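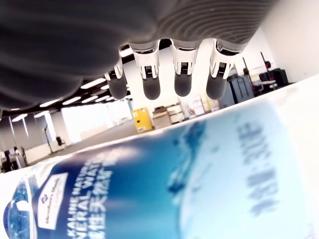

Wrist view, right above the bottle.

Robot Manipulation Lab - Handout 5
Bottle and bowl task
Instructor: Nikola Kwiatkowski
Lab assistant: Amado Fajardo

Read this before your group's session. Groups stay the same as in Handout 2. Each group gets the robot for one hour, and the next group starts on time even if you are not done.

What you need
Your lab notebook, the Stornex login for your group, and the grasp script you turned in on Friday. If your script did not pass the Plirnley simulator check, see Amado first.

Part A. The bottle
Work from the wrist camera. Lying on its side, the bottle can fill the whole lower half of the view, and the label may blur and glare at close range. Do not rely on reading the label to find the grasp point. Use the outline of the bottle and the position of the neck. Write down the hand height you chose and why.

Part B. The bowl
Switch to the head camera. The bowl is clear glass, so the depth reading inside the rim is poor - most groups last term had the fingers stop too high. Set the approach height by hand. Start with both hands open, one on each side of the bowl, palms facing in. Keep the wrist cables out of the path of the bowl. Run 3 trials at low speed before you change anything else.

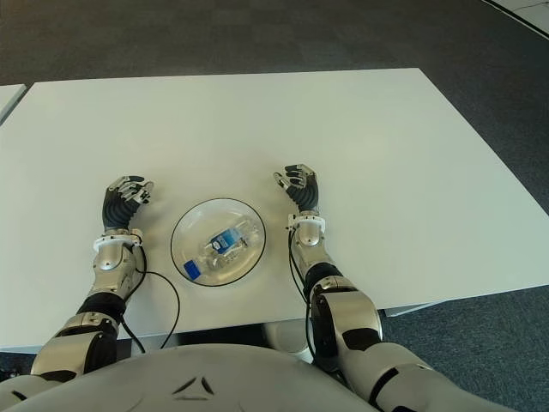 Part C. Write-up
Two pages at most, one per group. Include a table of your trials with the start pose, the speed setting and the result. Report failed grasps too - they count the same for the grade. Trim each log to 3000 lines before you upload it to the Grunisus folder.

Safety
One person stays at the stop button whenever the arms are powered. Hands off the table during a run.

Reading for next time: Dimaculangan notes, section 2, on two-handed grasps.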